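Skandex Bin-Picking Cell — Set-up and Service Guide
Section 7: Cable Faults and Protective Stops at the Wrist 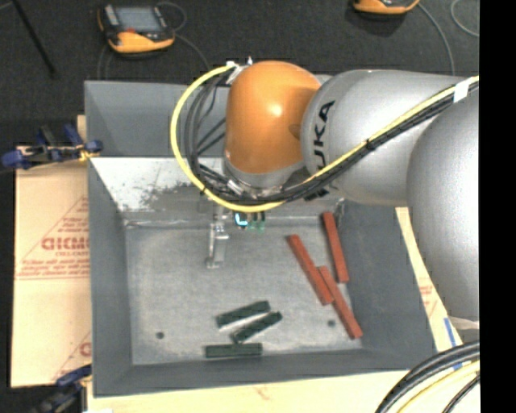
7.1 When to use this section

Use this section if the cell stops during a pick and the fault log shows one of the following:

Gripper signal lost
External force limit, axis 5 or axis 6
Protective stop with no operator input

These three entries have separate causes in the controller, but on this cell they are often produced by the same thing: the external cables at the wrist are too short on one side of the loop, or the loop has caught on the bin. The procedure was revised after the November fault, in which a gripper lead was pulled out of its connector during a pick close to the bin wall. The gripper kept its last commanded state and the arm continued for nearly 16 mm before the force limit stopped it.

Work through 7.3 to 7.6 in order. Do not skip to the restart in 7.7 because the fault clears on the first reset. A strained lead will usually clear on reset and fail again when the wrist turns back to the same angle.

7.2 Safety

WARNING: The arm can move when a protective stop is reset. Stay outside the guarded area while resetting.

WARNING: Stored air or spring force may move the gripper fingers after power is removed. Do not put a hand between the fingers to free a block.

CAUTION: Do not pull on the cable harness to move the wrist. Jog the axis from the handheld controller in reduced speed.

CAUTION: Do not set a handheld controller down with its cord lying across the rim of the bin. The cord can be drawn in by the arm.

One person holds the handheld controller for the whole procedure. A second person may inspect the cables only after the first has confirmed that the drives are off.

7.3 Making the cell safe

1. Press the emergency stop. Do not use the program stop for this purpose.

2. Write down the fault code, the program line and the angles of axes 4, 5 and 6. These are lost from the main screen after a reset.

3. Turn the mode key to reduced-speed manual and remove it.

4. Shut off and vent the air supply to the cell, if one is fitted.

5. Hang a lockout tag on the cell disconnect. If the drives need to be live for jogging later, the tag stays with the person holding the handheld controller.

6. Look at the gripper. If it is holding a block, leave the block where it is until step 7.4.4.

7.4 Moving the arm clear

1. Remove the lockout, restore drive power and select joint jog. Set jog speed to 10 percent or lower.

2. Raise the arm straight up out of the bin. If the arm stopped with a finger against a side wall, first move it away from that wall in small steps. The walls slope, so a finger that is clear at the rim may still be in contact lower down.

3. Watch the cable loop during the whole move. If the loop tightens before the gripper clears the rim, stop and reverse axis 6 until it slackens.

4. Lower any held block to just above the bin floor at a clear spot and open the gripper from the controller.

5. Turn the drives off and replace the lockout tag.

Note: Leave the remaining blocks as they lie until the inspection is finished. Their positions help to show which pick the arm was attempting. Zeeshan Janjua's report on the November fault could place the failed pick only to one half of the bin, the blocks having been cleared first.

7.5 Inspecting the cables

1. Start at the wrist and follow each cable back along the arm. Check the jacket for flat spots, cuts and whitening. Pay most attention to the inside of the bend beneath the wrist.

2. Check that each cable tie holds the harness without biting into it. A tie should turn slightly under finger pressure. Replace any tie that has marked a jacket.

3. Check any tape on the harness. Tape is allowed to keep strands together. It is not strain relief. If a cable can slide under the tape when pulled lightly, add a clamp on the arm side of it.

4. Check every connector at the gripper. Push each one fully home and confirm that the latch has closed. A lead that sits straight between connector and harness has no slack and must be rerouted.

5. Measure the free loop at the wrist. With axis 6 at zero, there must be at least 50 mm of slack in every strand. Measure the shortest strand. The widest loop is usually the easiest to see and tells you little about the others.

6. If any conductor is exposed, stop here. The cable must be replaced before the cell is powered again.

7.6 Rerouting and checking the loop

1. Cut the ties between the wrist and the first arm segment. Leave the ties farther up in place.

2. Feed slack toward the wrist until the requirement in 7.5.5 is met.

3. Fit new ties loosely. Trim the tails flush after the check below. An untrimmed tail can catch another strand.

4. Restore power and jog axis 6 through its full working range at reduced speed, with the arm above the bin. Repeat with axis 5 at both ends of its range.

5. Lower the gripper to picking height at each corner of the bin in turn. The loop must not touch the rim, the walls or the blocks at any corner. If it does, shorten the loop and add a guide on the arm. Do not bend the loop back over the wrist with tape.

6. Check that the clamps next to the bin are tight and that the bin cannot be shifted by hand. A bin that has moved puts the walls where the program does not expect them, and the resulting fault looks the same as a cable fault in the log.

7. Tighten and trim the ties.

7.7 Restart

1. Remove all tools and cut ties from the bin and the surrounding surface.

2. Reset the protective stop from outside the guarded area.

3. Run the pick program in manual mode for one complete cycle.

4. Run 50 cycles in automatic mode at 70 percent speed. Stay at the cell. Any stop during this run returns you to 7.3.

5. Enter the fault code, joint angles and work done in the cell log, then return the cell to full speed.

7.8 Faults that come back

If the signal is lost again with sound cables and correct slack, replace the gripper connector. If the force limit trips with no contact, check the payload setting — it is often left at the value for the previous gripper. For anything else, send the log to Gil-soo Ko or Yu-na Heo before changing any limit in the safety configuration.

Section revised 29 Aug 2023. Checked by Lorraine Parsons.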